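March, evening, back bench

Picking this up where I left off before supper. The sourdough trials for the Mornbridge bake sale are finally giving me something worth writing down, so bear with me, whoever reads this next, because I have a feeling I'm going to ramble a bit.

Starter A (the old one, the one we've kept going on plain white flour) was fed at 7 this morning and had doubled by noon. Starter B, the rye, took its sweet time and then all at once climbed nearly to the lid. I do love the smell of the rye one. It's like apples that have been left in a paper bag, and it makes the whole kitchen end of the workshop feel friendlier. I've moved both jars off the windowsill and onto the shelf over the radiator, where the temperature wanders less overnight. If you come in early, please don't put them back!

Dough for today's batch, written out properly this time so I don't have to go digging through my own handwriting again:

Flour total 1640 g, mostly the Baltenov bread flour with a scoop of the stone-ground whole wheat that was left in the tin. I meant to weigh the whole wheat separately and forgot, so the split is lost to history. Sorry. Water came to 80 percent on the flour, which is higher than I'd normally dare, but the Baltenov drinks it up and the last lot felt stiff under my hands. Salt as usual. Levain from jar A only.

Mixed by hand, rested with a cloth over the tub, then four sets of folds. The first set was soup, and I'll admit I nearly threw in another handful of flour. Glad I held off. By the third set it was pulling away from the sides in one piece and had that lovely wobble, and by the fourth I could have happily stood there patting it all afternoon. I did stand there patting it a good while, if I'm going to be truthful in my own notebook.

Divided and shaped late. The loaves came out at 846 g each before proofing, going by the Fokard scale, and the Fokard scale has been drifting again, so take that with a grain of salt (not literally, the dough has plenty). I checked it against the brass weight and it settled down after I turned it off and on. It needs a new battery. I've put it on the shopping list under the string and the parchment paper. 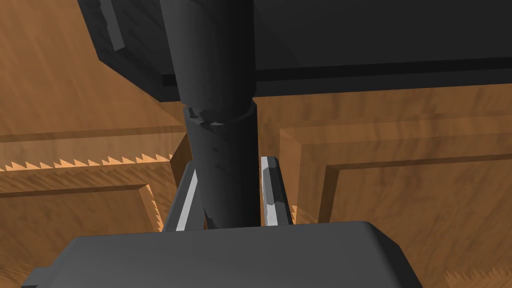
Espinoza came back with a note on last week's loaves, the ones we sent over in the blue crate: the crust was wonderful but the crumb was a little gummy near the bottom, and could we please leave them in the oven longer, even if they look done, and not slice anything until it's fully cool. They also wondered whether the flour had changed, because the flavor seemed milder than what they had over the winter.

All fair, and kindly put. I think the gumminess is on me. I've been pulling the loaves when the top looks right, and the top looks right well before the middle has caught up, especially in the back corner of the oven where everything browns in a hurry. Today I left the lids on the same as always but gave them a longer stretch uncovered, on the lower rack, with an empty tray above to keep the tops from getting too dark. When I tapped the bottoms they sounded good and hollow. They're on the wire racks now and I am sitting on my hands.

As for the milder flavor, yes, the flour did change. We finished the last of the old sacks in February and I never wrote it down anywhere, which was silly of me. I'd like to try a longer cold proof to bring some of that tang back. There's room for 2 baskets on the bottom shelf of the fridge if somebody moves the pickles, and I'd sooner do that than go messing with the levain when it's behaving so nicely.

For tomorrow:
Feed both jars first thing.
Slice one loaf, the one with the crooked score, and write down the crumb here before eating any of it.
Cold proof two baskets overnight, bake straight from the fridge.
Try a little of the rye levain in the second mix, maybe a quarter of the total, and keep the water where it is.
Scrub the banneton with the dark patch and dry it out properly near the radiator. I don't think it's mold but I don't like the look of it.

It's nearly 10 and the crusts are still crackling on the racks. Rice flour is low, we need another bag.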